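Guides > Contract Renewals > Setting Up Your First Renewal Quote

Mon 4 February
By Noreen Bukhari

Section 2: Building the renewal template

By now you should have Trendis installed and your customer list loaded from Netex. Great – the slow part is over! This section gets you from a bare list of contracts to a finished quote you can send, and once the template is in place, every later quote takes only a few clicks.

1. Open Trendis and choose Renewals, then New Template.
2. Type a name for the template. Keep it short, as the name shows up in the side menu and anything past 70 characters gets chopped.
3. Under Source, pick the Netex list you loaded in Section 1. Wait for the green check mark before you move on.
4. Match each column to a field. Customer Name and Contract Number match themselves (I love this feature). You will need to set Start Date, End Date and Annual Fee by hand.
5. Click Save Draft.
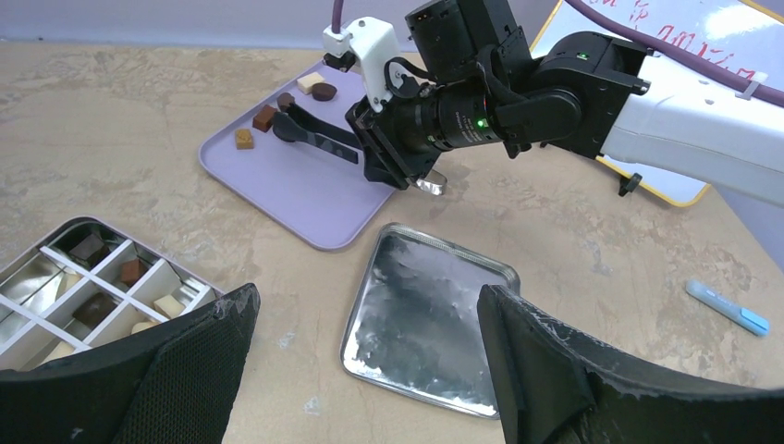 Note: If End Date shows up as a plain number, the column came over as text. Go back to Netex, change the column type to Date and load the list again. Your matched fields stay put.

Adding your pricing rules

6. Open the Pricing tab and click Add Rule.
7. Choose Percent Increase or Flat Increase. You can use both in one template, but Trendis runs them from top to bottom, so drag them into the order you want.
8. Set the approval limit. Ours is 2000 dollars. Any quote over the limit goes to a manager before it can be sent.
9. Click Test Rule and choose a customer you know well. Compare the total with last year's invoice.

Caution: Do not click Apply to All until you have tested at least two customers. Apply to All rewrites every open quote, and there is no undo button.

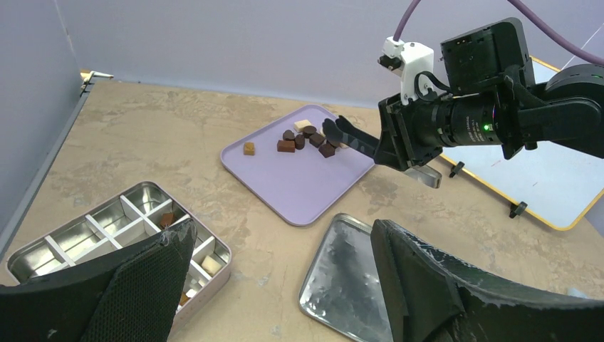

10. When the totals look right, click Publish. The template is now ready for your whole team – nice work!

Note for Lashari users: Multi-year contracts come in as one line per year. Turn on Group by Contract in the Pricing tab before you publish, or the customer will get a separate quote for each year.

To send quotes out through Prukel for signature, leave the template open and go on to Section 3.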